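Grerlow After-Shave Balm: Product Review Meeting, Minutes

Posted in November by Zineb Bouzid, Tutora, Bruvthorpe

Present: Amra Zupan (chair), Anas Ashour (formulation), Mayuree Ongart (customer records), Zineb Bouzid (minutes).
Apologies: Amra Stoyanova (sent written comments on item 3).
The meeting opened at 10.15 am.

1. Minutes of the last meeting

Agreed with one correction. Under "Packaging", the words "new pump" should read "existing pump, new collar". The action on the outer carton artwork is closed. The action on the French leaflet stays open with Zineb Bouzid.

2. Sales and returns

Mayuree Ongart reported on the period since the balm went on general sale through the Tutora site. There were 2,637 orders. Of these, 1,137 were repeat orders from an existing account. She noted that the repeat figure counts orders and not people, so a customer who bought the balm on three occasions appears in it twice. The figure should not be quoted on the product page as a measure of satisfaction.

There were 23 complaints in the same period. Most concerned stinging on first use. The rest were split between the smell, late delivery and the pump failing to draw when the bottle is low. No complaint described a reaction that needed medical care. Two customers were asked for more detail about redness on the neck and neither has replied so far.

Anas Ashour asked whether the stinging complaints could be sorted by how soon after shaving the balm was put on. Mayuree Ongart said the form does not ask this. It was agreed that the form should be changed.

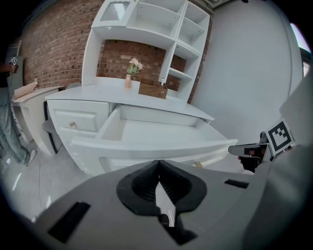 Can the balm be used on skin that has just been shaved?

It can be used on freshly shaved skin if there are no cuts, but the label advises waiting until any redness has settled. The balm contains salicylic acid at 2 per cent, which may sting on broken or sore skin. Anyone allergic to salicylates should not use it.

The wording above was read out by Anas Ashour as the proposed entry for the help page. It was accepted with no changes. Amra Zupan asked that the same text go to the telephone staff in full, so that callers and readers of the site are told the same thing.

3. Claims on the product page

The present page says that the balm "stops razor bumps for good". Written comments from Amra Stoyanova were taken as read. Her points were:

- The supplier, El Sherbiny, has given us user trial results that cover appearance only. The trial asked men to rate how their skin looked and felt. It had no comparison group.
- "For good" implies a lasting effect after the customer stops using the balm. No data on this have been supplied.
- "Clinically proven", in the banner text, has the same problem.
- The phrase "dermatologist's choice" has no source and nobody present at the last review could say where it came from.

Anas Ashour agreed with all four points. He added that the balm is sold as a cosmetic, and the page should not read as though it treats or prevents a skin condition. He proposed "helps to reduce the look of razor bumps with regular use". Mayuree Ongart preferred "bumpy skin after shaving", as some customers do not know the term. After discussion the first form was kept for the heading, with the plainer wording in the paragraph beneath.

Customer quotations were considered next. Several of those on the page refer to results within a single day. It was agreed to remove them, even though they are genuine and the writers gave consent, as a quotation chosen by the seller is read as the seller's own claim.

Agreed: the banner, the heading and the quotations to be changed together. The old banner is not to be left up while the rest is rewritten.

4. Directions for use

The leaflet gives the amount as "a small amount" and the website as "one pump". Returned bottles were checked by Anas Ashour, who found that one pump gives more than is needed for the neck and jaw. He suggested half a pump for the neck alone and a full pump for the whole face. The half pump is difficult to judge with the present collar, and a shorter stroke would need a new part from El Sherbiny.

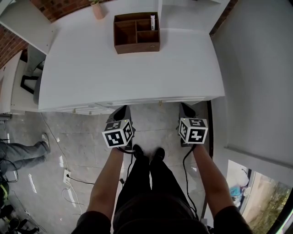 The cost of that part has not been quoted. Until it is, the direction will be "start with half a pump and add more if needed". Amra Zupan asked whether customers would in practice press the pump halfway. Anas Ashour said that some would and some would not, and that a full pump is not harmful, only wasteful. This was accepted.

Frequency stays at once a day. The advice to stop use if the skin becomes dry or flaky is to move from the back of the leaflet to the front, above the list of ingredients. The advice on sun protection stays where it is.

5. Scent-free version

El Sherbiny has offered a version with no added scent. Anas Ashour has tried a sample and reported that the base has a faint waxy smell, which the present scent covers. It should be described as "no added perfume" and not as "odourless". Stability results are still to come. No decision was taken and the item is carried forward.

6. Any other business

Mayuree Ongart reported that a reseller is listing the balm under the old name. Zineb Bouzid to write and ask for the listing to be corrected.

Actions

Mayuree Ongart: add "time between shaving and use" to the complaint form.
Zineb Bouzid: help page entry, reseller letter, French leaflet.
Anas Ashour: ask El Sherbiny for a price on the short-stroke collar and a date for the stability results.
Amra Zupan: sign off the new page text with Amra Stoyanova.

The meeting closed at 11.50 am.

Comments

neckrash_keith
Had the stinging for the first week, then it settled. Would have been useful to know about half a pump before I got through a bottle.

P. Dunmore
Is the scent-free one going to be the same strength? Item 5 doesn't say.

Zineb Bouzid
Same strength in the sample we were sent. I will note it properly next time.

oldrazor
Glad the "for good" line is going. Mine came back when I stopped.

Contact Tutora, Bruvthorpe | © Tutora | Back to top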